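Grostow Airfield Opens Drone Reporting Desk for Pilots and Neighbors

GROSTOW, 3 June 2018 – Pilots, drone owners and people who live under the flight path at Grostow Airfield now have one place to call when they see a drone where it shouldn't be. The new Drone Reporting Desk opened this morning on the ground floor of the old terminal, and the phone was ringing before the coffee was ready!

The desk is a joint project of Grostow Airfield and Revolwood, the regional flight school that has trained pilots here for years. It takes reports by phone, by radio relay from the tower and through a short web form that works on any phone. Each report goes straight to the duty controller, who decides whether to warn aircraft nearby, hold a departure or call the county sheriff.

"We've wanted this for such a long time," said Biljana Kos, airfield manager. "A student pilot would see something off the left wing, mention it over lunch, and it would end there. A neighbor would see the same drone from the back porch and have no idea who to tell. Now those two stories land on the same desk, and we can do something with them while the drone is still in the air."

Reports are logged in Odura, a simple mapping program written for the airfield by Kneževič, a small software company based in town. Odura puts each sighting on a chart of the local airspace, along with the time, the height given by the caller and the runway in use. The team at Kneževič spent the winter sitting in with controllers to learn how they work, and it shows (the controllers asked for big buttons, and they got very big buttons). 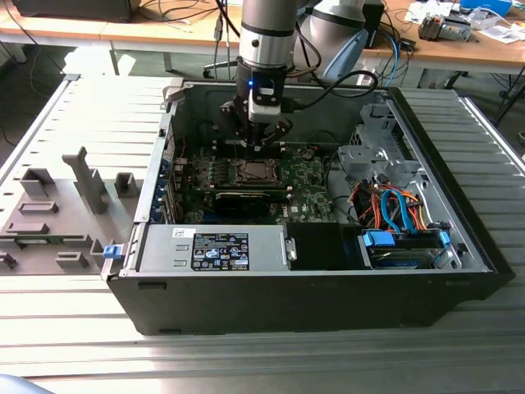
Do drone owners have to register with the desk before they fly?

Registration with the desk is voluntary, but anyone planning to fly within 3 miles of the runway still needs the tower's permission first, and the desk can help set that up over the phone.

Drone owners have been a big part of the planning. The local flying club lent its field for 3 evenings of test flights this spring, with club members flying small drones at set heights while Revolwood instructors circled at a safe distance and called in what they could see. A drone that looked huge from the clubhouse was often very hard to pick out from the cockpit, even for instructors who knew where to look.

"I've been flying for most of my life and I missed the first one completely," said Zorica Ionescu, chief instructor at Revolwood. "It was a great lesson for me, and it's now a lesson for every student we teach. We talk about where to scan, what to say on the radio and how to keep flying the airplane while you say it."

The airfield has also mailed a one-page guide to 900 homes near the runway. It covers what to note when making a report: the time, the direction the drone was heading, its color and lights if they can be made out, and whether any aircraft were close by. Callers don't have to give their names.

A free evening class for new drone owners will be held at the Revolwood hangar in August. There is room for 70 people, and children are welcome with an adult. Bring your drone if you have one, with the battery out, and come with questions. Sign-up sheets are at the airfield front office and the Revolwood reception counter.

The desk is staffed during tower hours. Outside those hours, calls go to a recorded line that is checked when the tower opens. Anyone who sees a drone putting people in immediate danger should call 911 first.

Media contact: Biljana Kos, Grostow Airfield front office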